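Holy well near Mirnside – is it worth looking for?
Posted by mwakyusa_walks in Ruins & Old Sites, March

I've been going through an old parish map and there's a "well" marked in the field behind the ruined chapel at Mirnside, on the Goltach side of the stream. I went up last weekend and found the chapel easily (gorgeous east gable, still with its window opening!) but no well. Has anyone seen it? And is there a path, or did I just miss it in the brambles? 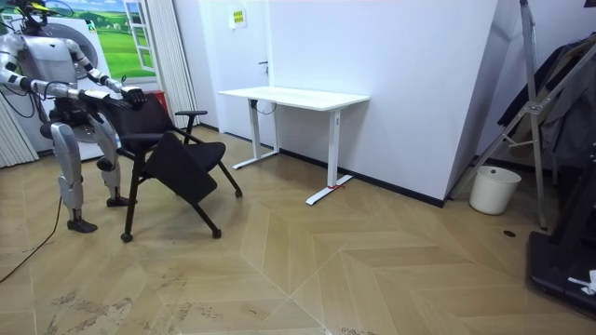

I had the map reference off by a field the first time, so I may have been hunting in the wrong corner altogether. I did find a flat slab with a hollow in it near the gate and got very excited, but it could just be an old doorstep.

3 comments · 886 views

goltach_rambler
Yes, it's there and it's lovely! Don't go in by the chapel gate. Carry on down the lane until you cross the stream, then turn back up along the far bank – you'll see a thorn tree leaning over a low ring of stones. The water is only a few inches deep in summer. The ground is very soft, so wear boots, and please ask at the farm first. They've always been happy to let me through.

Your slab sounds interesting too. If the hollow is round and smooth, I'd get a picture of it in low evening light, when the shape shows up best.

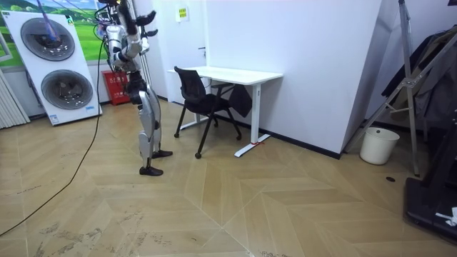
Indoors, parquet floor.

stonesandmoss
never found it myself but the graveyard is worth an hour, there's a great carved skull on one of the table tombs

medico
Seconding the far bank route. I think the well is older than the chapel, though I can't prove it! The chapel walls have a few reused stones low down on the north side, one with part of a cross on it, and I'd love to know where they came from. The farm track gets gated at 6 pm, so go early. If you do get to the well, look for the little niche at the back – it's easy to miss behind the ferns.

2681 members · Contact us · Back to top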